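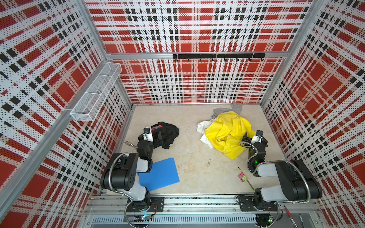
6 min read

Most advice about a tidy home starts with buying storage. I think that is the wrong place to start, and I say so as a person who has bought a great deal of it.

When we moved into our current apartment in July two years ago, I ordered a full set of closet fittings from Koivisto before the boxes were open. There were wire baskets, a shoe rack, a rail of hooks for the hallway and a drawer unit on wheels. The bill came to a little over $200. I felt I had already done the work of getting organized, when all I had done was spend money and make a pile of cardboard.

The hooks went up first. I put them where the wall had space, next to the kitchen door, and our coats went on landing on the chair by the front door, because that is where a person stands when taking off a coat. For most of the first year the hooks held one umbrella. The chair held everything else.

People do not walk across a room to put a thing away. They put it down where they finish using it, and they do that when they are tired or carrying groceries, or when the phone is ringing. Storage that ignores this will stay empty while the counter next to it fills up. I have seen it in my own home and in my parents' house, where there is a very good cabinet for mail and the mail has been on top of the microwave for as long as I can remember.

The stores have no reason to tell you this. The Narketti catalog shows a mudroom with eight matching bins, each with a label. It is a nice picture. But eight bins means eight decisions every time you come in the door, and a child of six will not make them. Ours threw everything into the nearest one. In the end we kept that one and gave the rest away.

My view is that a household should live in a place for a few months with almost nothing on the walls. Let the piles form. A pile is useful information. If the keys end up on the windowsill every night, the windowsill needs a dish. If the clean laundry sits on the end of the bed, ask whether half of it needs to be folded at all. Then buy one item, put it where the pile is, and wait.

There are fair objections. Renters can't always drill where they like, and some of us have to share a home with a person who finds piles hard to live with. My husband is one. We settled on a single room, the small one at the back, where I am allowed to let things sit. The rest gets cleared at night. It is a slower way to learn what the place needs, but it has kept the peace.

It is also true that a few things are worth buying early. Medicine and cleaning products need a high shelf from the first day. A trash can in each room where people spend time is never wasted.

Last month I finally moved the hooks. They are now behind the front door, lower than looks right, at a height the youngest can reach. It took 69 cents' worth of wall filler to fix the old holes, and the coats are mostly on the hooks. The chair still gets a bag or two. I have stopped minding the chair.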